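Gustirora hand mixer: two months of cake, and some doubts

15th January

Flirow calls the Gustirora "the last mixer you'll ever buy." I've heard that one before, usually from the company that sells me the next one.

I bought mine in August from Villanueva, the kitchen store in Prevham, and used it hard until the end of fall. It has 7 speeds. I can tell 2 of them apart. The low one throws flour at your shirt and the high one throws it at the wall, and whatever goes on between them is a matter of faith.

Motor

It did cope with stiff cookie dough, which I didn't expect. Bread dough was another story – the housing got warm and there was a smell like a hair dryer with a grudge. The manual says to rest it after 2 minutes. My old one never asked for a rest.

Beaters

They click in firmly and go in the dishwasher. The "whisper" claim on the box is nonsense. I had to turn the radio up.

Whipping cream

Soft peaks came quickly enough, and then butter came quickly too if I looked away. Use something deep, and pour the cream in cold. The wide steel bowl I already owned did fine, so I'd skip the matching bowl set Flirow wants to add to your order.

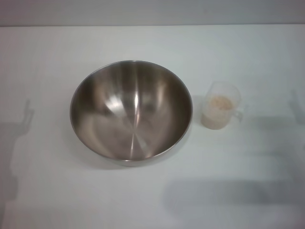

Worth the money?

At full price, no. The store had it marked down when I went back for parchment paper, and at that price I'd think about it if I never made bread. The warranty card wants you to register within 8 days of purchase. I missed it.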